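4. Replaying a Kitchen Episode and Checking the Start Pose

Okay, you've got Nedarel installed and the Jostard scene files unpacked (if not, go back to section 3, I'll wait). This is the part I like best, where you load a simulated episode and check that the policy is starting from the place we think it is. I skipped this check for most of last November and had to throw out a whole table of results, so please do it!

1. Start the viewer and pick the kitchen set from the scene menu. The first load is slow while the textures get cached. Mine takes roughly 12 minutes on the old workstation, and every load after that is quick.

2. Type the episode number in the box at the top right. Let's use 1,244, the one Régis Aubert and I keep coming back to when we compare versions.

3. Switch to the head view and turn on "keep aspect." You'll get black bands along the top and bottom. Leave them alone. The policy was trained with that padding, and if you crop it you're feeding the network a picture shape it has never met.

4. Press Pause before you press Load. Yes, in that order. Otherwise the arms start moving before you've had a look at anything.

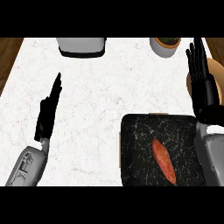
Fig. 4-1. Head view, sweet potato on the black cutting board, both hands over the counter.

5. Compare your view with Fig. 4-1. I look at three things: the veined marble runs under both arms, the board is at the lower right, and the left hand has its fingers together while the right hand's are a little spread. If both of your hands look the same, you've loaded the default pose file, so open Settings and choose the Idholm one.

6. Set the random seed to 2,552 and hit Run. The score gets added to the log in your results folder.

Note: The sweet potato is the target object for this task. The plant, the light gray container and the round wooden plate are distractors, and the whole point of our method (we call it Fan, because it fans out a bunch of candidate motions and keeps the best one) is that swapping them around shouldn't change the score much. Benoît Vidal still thinks the plate matters more than I do. Try it both ways and send us your numbers.

Caution: Don't drag objects with the mouse while an episode is running. The physics will let you, and the log won't mention it. Stop the run first, move your stuff, save under a new name, then go again from step 4.

Caution: Check your free disk space before a batch run. With video turned on, the logs get big fast, and a full disk stops the run without saving the last episode.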